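18/10/2020
Roksolana Savchuk

Okay, a few of you asked how things are going at work since the robot arm came in, and my answer got too long for a reply, so here's a thread. Get a tea.

For anyone new: I'm in the returns room at Komasen. You send back the headset that didn't fit or the charger you bought twice, it lands with us, we open it, check it, sort it and send it on. Fourteen years I've been doing this (yes, I know, I started young and thought it was a summer job).

The arm started in September. Management called it Sitari on the first slide and it stuck, though Said calls it "the new fella" and Preben calls it things I won't type.

The bit it does is the picking. Item out of the tote, onto the right pile. That used to be the job we all swapped out of because it wrecked your wrists by lunch. I had a brace in my locker for years and I haven't worn it in 3 weeks, so let me say that first before I start grumbling!

Now the grumbling. On a good shift two of us used to clear 280 items and we'd talk the whole way through. Kids, footy, whose turn it was to bring biscuits. The picking was boring but you could do it with your brain somewhere else entirely, and mine went to some lovely places.

What's left for us is the checking, and you can't drift off while you're checking. Is this the right serial number, is that a scratch or a smear, did someone send back a brick in the box (it's happened). All day, one decision after another. I go home with good wrists and a head like porridge.

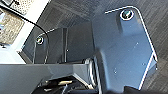

I said this to Chaminda, our shift lead, and to his credit he wrote it down and didn't give me the speech about opportunity. We now swap every hour: an hour of checking, an hour of minding the arm. Minding means clearing jams, restocking totes and giving the fingers a wipe, plus going round the bolts with a key at the start of a shift.

I like minding way more than I thought I would. You get a feel for it. Soft bags are the worst, it pinches a corner and then has a little think. Boxes it loves. Anything shiny and I just stand closer.

Said has turned out to be the best of all of us at it. He did 13 years on forklifts before his back went, and he can tell from across the room when something's about to go wrong, just off the sound. The bloke from Brandum who installed it asked him to go through the jam list with him, and half of that list is now in Said's wording. I'd like to see that in his pay packet and I've told Chaminda so.

Preben is not happy and I don't want to skip over that. He was the fastest picker we had. He was proud of it, and he should've been. Now that part of the job's gone and what he's offered is a screen and a stool. He's put in for the loading dock. I'll miss him heaps.

Have we lost jobs? Not so far. Two casuals weren't asked back after September, and we were told it was a quiet patch. Maybe it was. I've worked through plenty of quiet patches and they usually got a phone call when it picked up, so I'm watching that one.

If your work's about to get one of these, my only advice is ask what the day looks like afterwards, hour by hour, and who's doing the fiddly bits. We got told a lot about speed and got a colour brochure. The swap roster only came up once we were all knackered.

Anyway, wrists good, head tired, favourite workmate off to the dock. I'm on early tomorrow so that's me.

Comments

Sigrún Bjarnason
The porridge head is so real. We had the same at Hallgrímsson when the labelling went automatic. Hourly swaps helped, half-hourly was too much faffing about.

Said Soliman
I never said it was a good list. I said it was better than theirs.

Chaminda Bepari
Read it, fair enough. Come and see me about the pay bit, both of you.

Sigrún Bjarnason
Also please ring those two casuals and tell them you noticed.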